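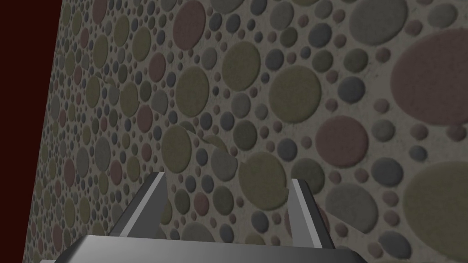
Pebble pattern, greens, grays and dusty pink, low angle

Ticket: Shared drive files open read-only, saves fail
Status: Closed
Priority: High (was Normal)
Opened by: Octavio Ticona, Stalldale office
Opened: March 22, 2026

Original request
Can't save anything to the Wodesik share. Files open fine but come up read-only, even ones I made myself last week. Save As to the same folder spins for a minute, then "access denied." Same file on my desktop saves OK. Rebooted twice. Tried the other PC by the window, same thing. I have the Ortner quote to finish for tomorrow morning and all the price sheets are on there. Weekend so I don't know who's on, please call if faster.

Support, first reply
Got it, on now. Couple quick ones. Is it every folder or just Wodesik? Can you delete a file? Make an empty text file in the top folder and tell me what it says.

Octavio
Just Wodesik I think. Archive folder let me save. Can't delete. Text file: access denied. Oh and Ortner folder is inside Wodesik so that's out too obviously.

Support
OK so not the drive itself. Checked so far:
- disk space fine, 200 GB free
- your account not locked, password not expired
- no stuck open files on the server except yours, closed those
- restarted file sharing, no change

Try again please, sign out first, not just lock the screen.

Octavio
Signed out, back in. No change. Phone's on if you need me.

Support
Found something. Your account is missing from the group that has write access to Wodesik. You're only in the read group. Looks like the group got cleaned up when we moved accounts over from the old Zollmont server. Did you get a new login around then?

Octavio
Yes, new login, same name but with the dot in it. I could save on Friday though?? Pretty sure. Edited the price sheet after lunch.

Support
Right, that fits. Old permissions were kept alive until the old server was switched off, and that happened last night. Everyone who got a dotted login probably has the same problem and will find out tomorrow. Bumping to High.

Added you back to the write group. Sign out and in one more time.

Octavio
Top folder works!! Made a file, deleted it. But the Ortner folder still says read-only. The rest of it is OK as far as I can see.

Support
Ortner has its own permissions, doesn't inherit from the parent. Someone turned that off at some point, back in October by the look of the log. No note why. I can switch it back on but want to be sure it wasn't done on purpose, ie. keeping people out of the pricing.

Octavio
Not on purpose that I know of. Everyone in the office uses it. Please just switch it on, I'll take the blame.

Support
Done. It has to work through all the files in there, some 4,000, so give it a few minutes before you try. Don't have anything open in it meanwhile.

Octavio
Waited, price sheet opens normal and saves. Quote too. Thank you. One thing, theres a bunch of temp files starting with ~$ next to my quote, can I delete those?

Support
Yes if Word and Excel are closed. They're left over from the failed saves.

Internal notes
- compared old and new group lists, 31 accounts missing write access, all dotted logins. Added back in one go, list saved with the migration paperwork
- 2 accounts on the list belong to people who have left, disabled instead of added
- check other folders for inheritance turned off, not done yet, needs own ticket
- old server stays off. Do NOT power it back on to "fix" anyone who calls Monday, just have them sign out and in
- migration checklist needs a line for testing a save, we only tested opening files

Octavio
Quote sent. Fine to close.

Closed by support. Reopen by replying within the week.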